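Informe de seguimiento de noviembre
Proyecto Grolarmont - sala de demostraciones y taller de cocina
Para: Fundación Chiriac
Redacta: Irina Nedelcu, coordinación

Resumimos el estado del proyecto desde el informe anterior. La sala está en uso y el presupuesto de equipamiento se mantiene dentro de lo aprobado. Queda pendiente la segunda entrega de menaje.

Acondicionamiento de la sala
Se terminó de pintar y se instalaron las cortinas. El fondo negro para los rótulos va sujeto con pinzas, lo que permite retirarlo para lavarlo. Se había previsto un panel rígido, pero el presupuesto de Drostov superaba la partida y optamos por la tela. La diferencia pasó a iluminación.

Equipamiento
La partida era de 2,000 euros y cubre la mesa, la arrocera y el menaje básico. Uteck entregó la primera parte completa. La segunda - cuencos, paletas y recipientes con tapa - se ha retrasado y la esperamos antes del cierre del trimestre.

Actividad
Han pasado por el taller 156 personas en grupos de 20 como máximo. Las sesiones de arroz son las más solicitadas. Hubo que cancelar 3 por un corte de agua en el edificio; las personas inscritas se reubicaron en otros grupos.

Rincón de la arrocera
La arrocera blanca tiene su sitio junto a la mesa de madera clara, delante del fondo con las letras "fast" y "UMI". La tapa con bisagra necesita espacio libre para abrirse y conviene tenerlo en cuenta al mover la mesa. 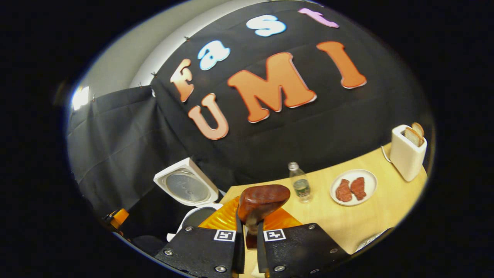

¿Hace falta ampliar la partida de equipamiento para terminar el año?
Con lo aprobado alcanza, siempre que la segunda entrega de Uteck mantenga el precio acordado.

Próximos pasos
Recibir y revisar el menaje pendiente, colocar un estante para los recipientes y cerrar el calendario de sesiones del trimestre siguiente. Las facturas se enviarán junto con la justificación final.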